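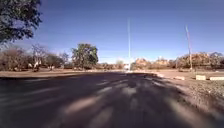 Dodon Mobile Library Loans, release 2

Monday, November 14, 2022
By Gordon Friesen

This folder holds the lending records of the mobile library that runs out of Dodon and serves the farms and villages between Vunau and Orellana. It covers one full leap year, from the first of January to the last day of December. The records were kept on paper cards and typed up afterwards. If you only want the loans, open loans.csv and ignore the rest until something puzzles you.

What is in the folder

loans.csv – one row for each loan, 1022 rows in all.
titles.csv – one row for each title in the van's stock, nearly 600 of them. Titles that were never borrowed are included.
days.csv – one row for each day of the year, 366 rows, saying whether the van went out and which route it took.
stops.csv – the stops on each route, with the usual waiting time at each.
changes.txt – what has been altered between releases.

All files are UTF-8 text with commas between the fields. Dates are written year first. Empty fields are left empty; there is no code for "unknown".

Columns in loans.csv

loan_id – a running number with no meaning beyond this file.
date_out – the day the book left the van.
date_in – the day it came back. Empty if it had not come back by the end of the year.
title_id – matches the same column in titles.csv.
stop_id – matches the same column in stops.csv.
reader_group – child, adult or household. Household cards are shared, so the actual reader could be anyone.
renewed – yes or no. The cards do not say how many times a loan was renewed.
note – anything written in the margin that seemed worth keeping, with personal remarks taken out.

The reader's name and card number were on the original cards. Neither was typed up. It is not possible to follow one reader from loan to loan with this data, and requests for a version that allows it will be turned down.

How the records were made

Each book had a card in a pocket inside the back cover. When it was borrowed, the card was stamped and filed in a tray by stop. On its return the card was stamped again and put back in the pocket. At the end of the year all the cards were pulled and photocopied, and the copies went to the Rakenance reading room, where the typing was done.

I typed the loans from the Orellana route first, then the Vunau route, then the ones that turned up late in a separate box. The late ones have loan numbers at the end of the file whatever their date, so sort by date_out before you plot anything.

Where a stamp could not be read, I used the date of the van's next or last call at that stop, if only one date was possible. Otherwise the field is empty. Subject headings in titles.csv come from the spine labels and follow the library's own scheme, where cookery and gardening share a heading and large print is treated as a subject. I have left this alone.

Routes and stops

The Orellana route is the longer one. It follows the main road out of Dodon and stops mostly at schools and shops. The Vunau route has more farm gates and shorter waits. A stop could be missed if the van was running late, and in that case books due back there came in at the next call. You will see this as a bunch of returns on one day and nothing in the fortnight before.

Stops are placed by name only. There are no coordinates. Several farm stops are close enough to a single house that a map would point to the people living there.

Stretches between stops can be long, and the waiting times in stops.csv do not include driving. Do not add them up to get the length of the working day.

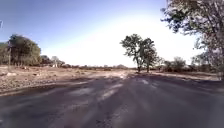
Known problems

In March the van was in the garage for most of the month. Loans already out were extended without being stamped as renewals, so the loan periods look much longer than usual. The affected rows have "garage" in the note field. Leave them out if you are working on how long people keep books.

Some titles were held in more than one copy and share a title_id. A title can therefore seem to be lent twice before it has been returned. This is correct.

Picture books are under-recorded. They were often swapped at the school stops by the boxful, and a box was entered as a single loan if it was entered at all. The note field says "box" where the card did.

Returns through the letterbox at Dodon were stamped when somebody emptied it, so date_in may be a few days late for these. They are not marked.

The household group was used unevenly. On the Vunau route nearly every family with children had a household card, while on the Orellana route children were usually given their own. Comparing child loans between the routes will mislead you – compare the totals.

Suitable uses

The files have been used for teaching spreadsheet work and for a short report on which subjects to buy for the van. They should also do for a look at seasons, as the farm stops go very quiet at harvest. They are too small and too local to say much about rural reading in general.

Changes in this release

Release 2 corrects the dates on the last tray of the Orellana route, which had been typed with day and month the wrong way round. It adds days.csv, and it drops the old column for fines, as it was filled in for the first few weeks only.

Licence and contact

You may copy, change and share the files if you name the source as "Dodon Mobile Library Loans, release 2". Corrections can be left for me at the Rakenance reading room. Please give the loan_id and say what you think the value should be.

Filed under: Open data, Libraries, Local records

Related items
Dodon Branch Opening Hours, Past and Present
Vunau School Library Stock List
Orellana Parish Newsletters: Index of Subjects
Typing Up Card Records: Notes for Beginners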